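Call for participants: home preserving and pickling trial

Zurnetent is recruiting 80 adults for a home kitchen trial of written pickling instructions. The trial is coordinated by Toàn Đào and runs through June.
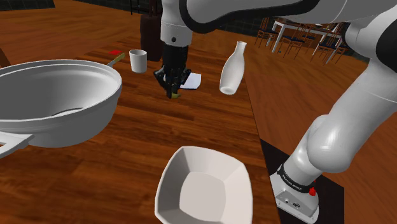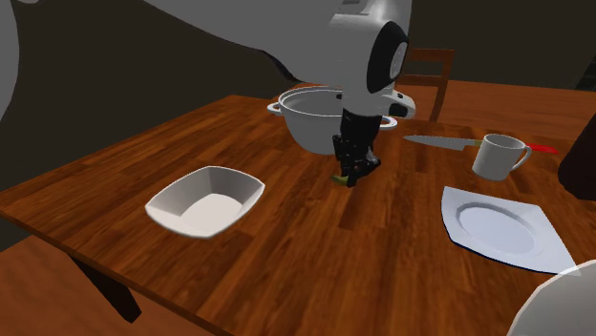
Each participant receives two recipe cards, Astis and Amari, and prepares one batch from each at home. The cards cover the same cucumber pickle but differ in the order of steps and in how brine strength is stated. We want to know which wording leads to fewer measuring errors.

Requirements
Aged 18 or over
Access to a stove, a kitchen scale and a fridge
No allergy to mustard seed or vinegar
Able to read a recipe in English

What is involved
Two batches, each using 500 g of cucumbers and 35 g of salt. Jars, salt and spices are supplied — cucumbers and vinegar are not. Participants record weights and times on the sheet provided, then complete a short questionnaire after each batch. Finished pickles are yours to keep.

Payment is $80, made once both sheets are returned. Partial records are not paid.

To apply, send your name, postal code and stove type (gas, electric or induction) to the trial desk, extension 545. Applications close June 16, 2024.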